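インドアローイングの記録メモ 2000mのペース配分を見直す

2020年12月28日

10月から続けているエルゴ(ローイングマシン)の記録を整理した。対象は2000mのタイムトライアル2本と、その間に行った1000mの反復練習である。所属しているDosnessの冬季練習では、全員が同じ抵抗値で漕ぐ決まりになっているため、機材の条件差はほぼ無視してよい。

まず1本目。最初の500mを目標より3秒速く入り、1000mを過ぎたところでストロークレートが落ちた。落ちたこと自体は予想の範囲だったが、1ストロークあたりの出力まで同時に下がっていたのは想定外だった。レートだけが落ちたのなら呼吸の問題として扱える。両方が落ちた場合は、序盤で脚を使いすぎたと見るのが妥当だと思う。体重は71kgで、この期間ほとんど動いていない。
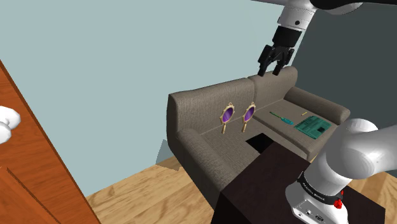
灰褐色のソファ、座面に小物

2本目では、入りの500mを目標ペースちょうどに固定した。モニターの表示は平均ペースではなく、直近のペースに切り替えている。平均表示だと序盤の貯金が数字に残り、中盤の失速に気づくのが遅れる。Joris Prinsからは以前から同じことを言われていたが、試したのは今回が初めてである。

結果として、第3区間の落ち込みは1本目より小さくなった。第4区間は逆に伸びた。ただし、ラスト300mでレートを上げたときにストローク長が短くなっており、上げた分の半分程度しか出力に反映されていない。キャッチで上体が先に開く癖が、疲労時に戻っている。

ドリルは次のように組み替えた。

・レート18の低強度を週2回。戻しの時間を引きの2倍に保つ。
・1000mを3本、休息は5分。3本の差を2秒以内に収める。
・脚だけのストローク10回、脚と上体10回、フル10回を、アップの最後に入れる。

1000mの3本はきつい。初回は3本目で6秒遅れた。次の回から1本目を意図的に抑えたところ、差は縮まったものの合計タイムは変わらなかった。総量が同じなら配分を均した方が再現性は高い、というのが現時点の理解である。

抵抗値についても触れておく。ダンパーの目盛りは機体ごとに実際の抵抗が異なるので、目盛りではなくドラッグファクターで合わせること。フライホイール周りに埃がたまると値が下がる。先月、Oltowの練習場に出向いたときは、同じ目盛りでも手元の機体よりかなり重く、換算せずに漕いで前半で失敗した。この記録は比較から外してある。

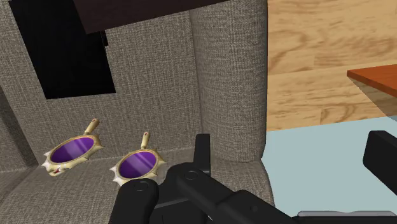
Sanne Segersからは、配分より先に戻しの速さを疑うべきだという意見をもらった。レートが上がったときにシートを急いで戻すと、キャッチで体が止まらず脚の押し出しが遅れる、ラスト300mの症状はそれで説明がつくのではないか、という指摘である。

確かに、フォースカーブを見返すと、終盤は山の位置が後ろにずれている。上体が先に開いているのであれば、山は手前に小さく出てから二つに割れることが多い。自分のカーブは割れておらず、全体が遅い。癖の見立てを間違えていた可能性がある。

そこで、レート28と32で各1分を交互に漕ぎ、戻しの時間だけを変えて比較することにした。引きの強さは固定する。体感は当てにならないので、カーブを1本ごとに保存しておく。Efe Bashirがデータの書き出し手順を知っているらしく、次の練習で教えてもらう。

次の2000mはStandvilleの記録会で漕ぐ予定。入りの500mは2本目と同じ設定のままにして、変更するのは戻しだけとする。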